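## 4. Recording your first demonstrations

You've got a powered arm, a working gripper and a Sorkel project folder. Now comes the fun part! In this section you'll collect the examples that your sorting policy learns from, and the quality of everything later in the guide depends on what you do here. Take your time with the first few. After that it gets quick.

The task we use throughout is called *pick-and-bin*: the arm picks up a small packaged item from the table and sets it down in the correct bin. We like it as a starter task because the motion is short, the items are cheap, and soft packaging teaches the policy a lot about grasping in a hurry.

### 4.1 Lay out the work area

1. Cover the table with a flat sheet of cardboard. Flattened boxes are fine. Tape down any edge that lifts.
2. Set three bins side by side with the open fronts facing the area where items will be placed. Give each one a category and write the categories in `task.yaml`.
3. Put a couple of items of the right kind in each bin before you begin. A policy that has only ever seen empty bins gets confused once they start to fill.
4. Jog the arm to its home pose with the fingers open.
5. Place one item on the cardboard, well inside the arm's reach. 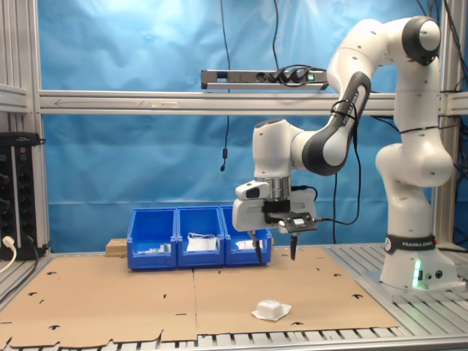

*Figure 4-1. Fingers open, one item on the cardboard, bins behind.*

> **Note:** Don't chase a perfect layout. If a bin gets nudged a little between episodes, leave it there. Small differences are good for you at this stage — they keep the policy from memorizing a single spot on the table.

> **Caution:** Know where your stop button is before anyone puts the arm in guiding mode. Keep your fingers out from between the gripper fingers at all times, including when you're swapping items.

### 4.2 Check the cameras

1. Open **Lorno > Live View** and confirm that every stream is updating.
2. Move the arm slowly from home to each bin. The wrist view should show the space between the fingers all the way down.
3. Watch the cables as you go. If one goes tight or snags, stop and reroute it before recording.
4. Lock exposure on all streams. Auto exposure will shift when the white housing passes in front of a lens, and that flicker ends up in your data.

### 4.3 Record an episode

1. Press **Arm Recorder**. The status line in Lorno changes to `READY`.
2. Press the pedal once to start.
3. Guide the arm over the item at an even pace. Come straight down for the last stretch of the approach.
4. Close the gripper. For soft packages, start with a grip force setting of 29 in the Sorkel panel and go up only if items slip.
5. Lift clear, move across to the correct bin and lower the item to just above the bin floor.
6. Open the gripper, return to home and press the pedal again to stop.
7. Mark the episode **Keep** or **Discard**. Do this right away, while you still remember how it went.

Good episodes feel a bit boring to record. Smooth and steady is what you're after. A short pause above the item is fine, but a long one teaches the arm to hover, and it will hover beautifully.
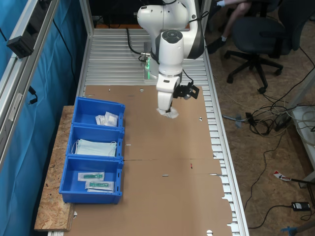
Vivek Dubey adds a tip here: pinch bagged items by the body of the package, never by the sealed edge, and if you catch the edge by accident, keep the episode only when the item goes all the way into the bin. He also suggests recording a few regrasps on purpose, where you set the item back down on the table and take a better hold. Policies trained with those recover from a bad grip far more often on our benches.

We've added his regrasp idea to the recommended mix below.

### 4.4 How many episodes do you need?

For a first training run, aim for 100 kept episodes. That sounds like a lot, but most people find their rhythm early, and a Saturday morning is usually enough. Spread them out like this:

| Episode type | Share of the set |
|---|---|
| Plain pick and place | most of it |
| Item rotated or lying near an edge | a good handful per bin |
| Deliberate regrasp | a few per bin |

Change the item's starting position every time. Change the item itself every few episodes. If two people are available, let both of them record, as each person guides the arm in a slightly different way and the policy benefits from seeing both.

Our own shared set, **Mathur**, has grown to some 4000 episodes across several tasks. You're welcome to mix it in later (see Section 7), but please train on your own recordings first. Watching the arm copy *your* motions is a real thrill, and it makes problems in your data much easier to spot.

### 4.5 Review before you upload

1. Open **Lorno > Episodes** and sort by length.
2. Play back the shortest and longest ones. Discard any where the recording was started late or stopped early.
3. Check that the bin label on each episode matches the bin the item went into. Mislabeled bins are the most common problem we see in sets sent to Fomevus.
4. Run `sorkel check` from the project folder.
5. Fix anything marked in red, then run `sorkel upload`.

> **Note:** Error 103 means that a camera stream and the joint log have drifted apart in time. Restart the recorder and repeat Section 4.2. Episodes recorded before the drift are safe to keep.

> **Caution:** `sorkel upload` removes discarded episodes from the local disk. If you think you might want them for failure analysis, copy them to another folder first.

When the upload finishes, leave the bins and cardboard where they are. You'll use the same layout to test the trained policy in Section 5.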